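About Latosberg Film Club

We show movies that hardly get shown anymore, and we love them to bits. Latosberg started with four friends, one rented projector and a scratched print of a Bulgarian space comedy (it's still our favorite!). Today we have 989 members and a 70-seat room on Akgül Street, with proper curtains and a popcorn machine that we're a little too proud of.
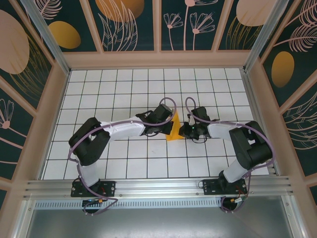
Lâm Doãn wrote to us after the February all-nighter that the second feature was the slowest thing ever put on a screen, and that the talk afterward made it worth every minute. We get a lot of mail like that – please keep it coming.

Our taste runs to science fiction, low-budget monsters and the odd courtroom drama. Every show begins with a short introduction and ends with an open discussion, and you're welcome to hate the film out loud. Members vote on the spring and fall programs, so the lineup can swing pretty wildly from one season to the next.
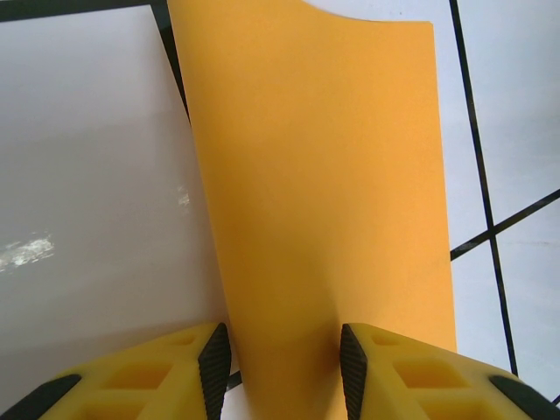 The Prurneo Archive is our other big love. It holds 3,000 reviews written by members, from two-line grumbles to a huge essay on rubber aliens, and anyone can come in and read them. The new program is printed too, folded once down the middle and left by the door. Look for orange paper like the sheet in the photo, and take a few for your friends!

We also run a summer series at Navmont, outdoors, with blankets and a lot of bug spray.

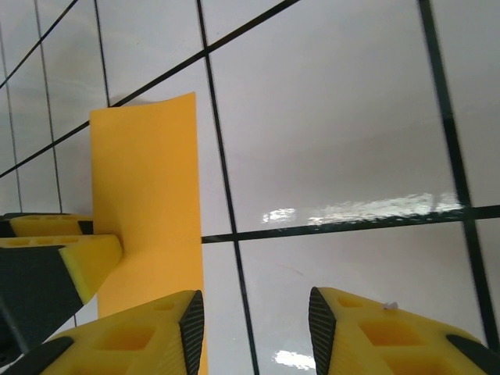 Do I have to be a member to see a film? Anyone can buy a ticket at the door, and members get in at half price.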